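Search this site Search Go

The washing-up can wait

4 May 2022, by Leonie

I have been promised a robot that does the kitchen since I was old enough to be told off for not doing it myself. My grandmother cut out a magazine article on the subject and kept it in the drawer with the string. She did the dishes by hand all her life, and so, apart from an unreliable machine under the counter, do I.

So when Grutwood put up a batch of pictures from their simulated kitchen, I spent an evening with them that I had meant to spend descaling the kettle. Grutwood is a small outfit in Drevthorpe that tries out chores on a robot arm in software before anyone lets a real one near the crockery. The project is called Ullemura, and its subject is clearing a worktop. I have strong feelings about clearing worktops.
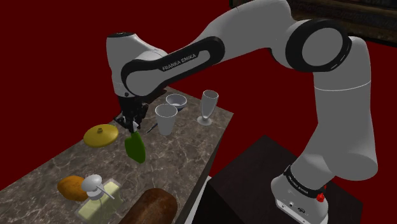
Can a machine clear up a kitchen yet?

Parts of it, slowly, in a kitchen that has been arranged with the machine in mind and with somebody standing by to start again when it goes wrong.

I realise that also describes my nephew. But he can be bribed.

What I like about the Ullemura worktop is that it looks like mine. There's a yellow lid with no pan, a soap dispenser that has wandered, and a stemmed glass near the edge, where stemmed glasses always end up. People who show off robots are fond of a bare table with a single coloured block on it. I have never in my life had to put away a single coloured block.

According to their notes, one batch ran to 3231 attempts at picking something up and moving it somewhere else. You can do that in simulation, where a dropped glass costs you the press of a button. I have dropped 6 glasses since August and got no such button. Zaugg, who used to fix packing machines and reads this blog mainly to correct it, wrote to say that the number of attempts means nothing until you know how many of them were the same attempt. He's right, and I've asked them, and I'll put the answer up if one comes.
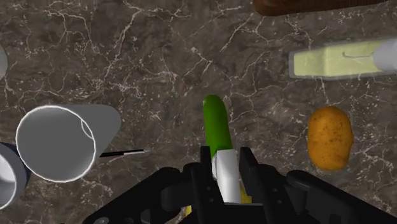 Leonie Zürcher
Writer of this blog and head of washing-up

A cucumber is a fair test, I think. It is smooth, it rolls, and if you squeeze it in the wrong place you have salad. The arm has two fingers to do it with. I've got ten and a thumb's worth of opinions, and I still chase them round the board. Then look at what else is lying about: a potato, which is no shape at all, and a couple of cups on their sides. A person takes all that in without noticing. A program has to work out which end of a cup is the top before it can even begin to be wrong about it.

On the shop floor things are further along, or so Zaugg tells me. His old line put up to 200 boxes a minute through a machine with no notion what a box was. It didn't need one, he says, the boxes came to it. Every box turned up the same way round and in the same place, and if one didn't, a light flashed and Zaugg walked over. My worktop has no Zaugg. (He has been invited and declined.)

I'm 61, and I'd like to see this sorted while I can still enjoy it. My guess is that we'll get something that loads the dishwasher badly well before we get something that puts the pans away, because the pans cupboard is a puzzle I don't fully understand myself - it only shuts if the colander goes in last. Whoever teaches a robot that has my money, though there isn't much of it.

Meanwhile the kettle still wants descaling. Next time, a reader's question about slug pellets that I have been putting off.

Contact | Copyright Leonie Zürcher | Back to top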